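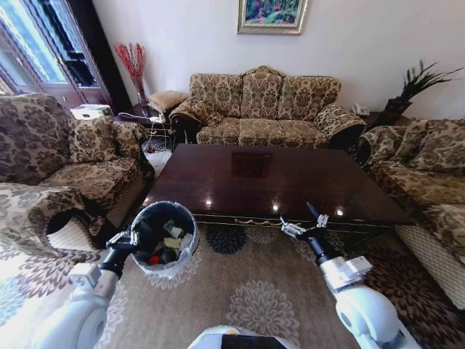 The management office wrote back that a furnished apartment is returned "in the condition recorded at move-in," and that in the absence of a signed inventory its own records would be used.

Furnished lease ended, deposit partly withheld, no signed inventory. What is the correct procedure?

Category: Housing and Tenancy > Deposits
Asked by: eltico_resident

I would be grateful for guidance on the following matter. For two years I rented Unit 411 in the Eltico building, a furnished one-bedroom apartment of around 600 square feet. The lease was administered by Nogueira Property Management. It ended at the close of March, and I returned the keys at the front desk and received a receipt for them.

At the start of the lease I paid a security deposit of $1,158. I have now received a statement showing a deduction of $400 under the single heading "furnishings and general restoration." No further detail is provided. The living room set is the main subject of the correspondence so far, although the office has also made a passing reference to the kitchen and to a closet door.

At move-in I was given an inventory form of several pages. I completed it and left it at the front desk, as instructed. I did not keep a copy. The office states that it has no such form on file. I do have some photographs of the apartment, my e-mail correspondence, and the lease itself. The lease refers to an "attached schedule of contents," but my copy has no schedule attached.

I wish to know whether the office is entitled to rely on its own records when I have never seen them, and in what form I should dispute the deduction. I would prefer to resolve the matter without going to court. I have not yet cashed the check for the balance and am uncertain whether doing so would be treated as acceptance.

2 replies, 1 comment

Posted by: Stela Tenant Information Desk

Thank you for your inquiry. The information below is general in nature. Deposit rules differ from state to state and in some cases from city to city, and the desk is unable to review individual leases through this page.

Itemized statement. In many states, a landlord who withholds any portion of a deposit must provide a written, itemized statement within a fixed period after the tenancy ends. A single heading covering several unrelated matters may not meet that standard. The first step is therefore a written request for an itemized breakdown. The request should identify the unit, the date the keys were returned, the amount of the deposit, and the amount withheld. It should ask for each item of claimed damage to be listed separately with its cost, and for copies of any invoices or estimates. Send it by a method that produces proof of delivery and retain a copy.

Move-in records. The office may refer to its own records, but you may ask to see them. Request a copy of the schedule of contents mentioned in your lease, together with any inspection report prepared before you moved in and any report prepared after you left. Please note whether the reports are dated and whether they are signed by anyone. A report prepared by one party alone may still be considered by a court, but the weight given to it is a matter for the judge.

Your own records. Photographs are useful when the date on which they were taken can be established. Keep the original files and do not crop or edit them. If you sent any of them to another person at the time, that message may assist in establishing the date. You should also search your e-mail for maintenance requests. A request made in the early months of a tenancy that mentions an existing defect is often more persuasive than a statement written after the dispute has begun.

Ordinary wear. A deposit may generally be applied to damage beyond ordinary wear and tear. In a furnished unit this covers the furniture as well as the walls and floors. Light fading of upholstery, flattened cushions, and small surface marks on a table used daily are commonly regarded as ordinary wear. Burns, tears, large stains, and missing pieces commonly are not. Where an item was already several years old, the landlord is usually limited to its remaining value and may not charge the price of a new replacement. You may ask for the age and original cost of any item for which you are being charged.

The check. The effect of cashing a partial refund depends on the law of your state and on any wording printed on the check or in the letter that came with it. If either document contains the words "full and final settlement" or something similar, please obtain advice before depositing it. Most county legal aid offices will answer this question by telephone.

If no satisfactory reply is received by the deadline stated in your letter, the remaining options are mediation, where the county offers it, and small claims court. Filing fees vary. The clerk of the court can provide the forms but cannot give legal advice.

Posted by: truko_user_mgmt

The above covers it for the most part. I work in leasing, for a different company, and would add that paper forms left at a front desk are frequently scanned into the management software and filed under the wrong unit. Our office uses Truko, and a form with an unclear unit number goes into a general folder that staff are supposed to sort each month. Ask them in writing to search unassigned documents for your name as well as your unit number. If they use a different system the same question still applies.

Also ask who occupied the unit before you and whether any furniture was replaced between tenancies. They will not give you a name, and should not, but they can confirm whether an inspection took place.

I would not withhold rent at a new address or anything of that kind if the same company manages both. I mention it only because it has been suggested elsewhere on this site.

Comment by: eltico_resident

I am grateful for both replies. The letter has been sent by certified mail, with a request for the schedule of contents and both inspection reports. I have also asked for a search of unassigned documents. The check carries no special wording, but the cover letter does use the term "final statement," and I have left a message with the county legal aid office on that point. I have located one maintenance request from my second month, concerning the closet door, and attached a copy to the letter.

This thread is open to further replies.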